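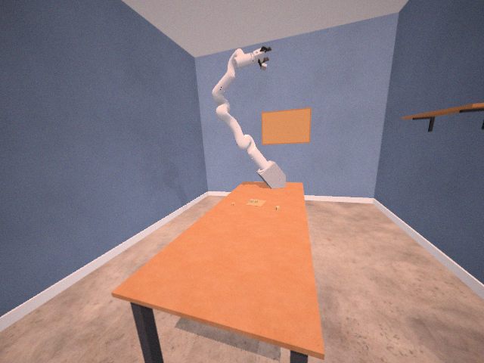

Week 4: How Towns Got Their Street Names

Home | Syllabus | Readings | Handouts | Contact

Okay, last week I got carried away with the mapmakers and we ran out of time, so I'm picking up where we stopped. If you missed it, borrow somebody's notes on the Nemville survey, because I'm going to lean on it a lot today.

The oldest street names weren't given by anyone in charge. People just said where a thing was. You went down to the mill, so the road was the mill road, and after enough years of everybody saying it, some clerk wrote it down with capital letters. I love this stage! You can almost hear people talking. In Nemville the 1707 survey lists 19 streets, and nearly all of them are plain directions: Mill Road, Church Lane, the Way to the Ford, and my favorite, Back of Tanner's. Keep in mind that the ford moved (rivers do that) and the name stayed put, so by the next map the Way to the Ford takes you to a cow pasture.

Then come the owner names. A family has land along a road, so it's Alhassan's Lane, and later plain Alhassan Lane, and later still Alhassan Street once it gets paved. Watch that little 's. Dropping it is a good clue that the family has sold up or that nobody remembers them as neighbors anymore. Theano Panagiotou has a nice chapter on this in your reader. She thinks the 's goes first in printed directories and only later on signs, and I mostly agree with her, though I think she leans too hard on the directories. They were put together in a hurry and they copied from each other like crazy.

The third batch is what I call the developer names, and you all grew up on one of these. Somebody buys a big field, cuts it into lots, and needs names by Friday, so to speak. Out come the trees, the presidents, the daughters. The Trinesow tract had 200 lots and the streets run in alphabetical order, which is handy for the mail and tells you nothing at all about the ground underneath. There was a real creek there. You won't find it in any of the names.

One mix-up from the last quiz — a street can belong to more than one batch. Skiltar Street started as an owner name, got dropped, and was brought back by a developer who liked how it sounded. If you only look at the modern map you'll call it a family name and miss half the story. Check the older sheet first.

For next time

Read Panagiotou, the directory chapter, and the short piece by Berhanu Gebremichael on renamed streets. His footnotes are worth your time.

Pick one street you know well and find the earliest map that names it. Write down the spelling exactly as it appears, odd letters and all.

Bring a page on which batch it fits and what made you decide. Messy is fine. Handwritten is fine too if I can read it.

The paper topic is due in May, so start thinking about a neighborhood. Small is better. I've had people try to do a whole city and it did not go well.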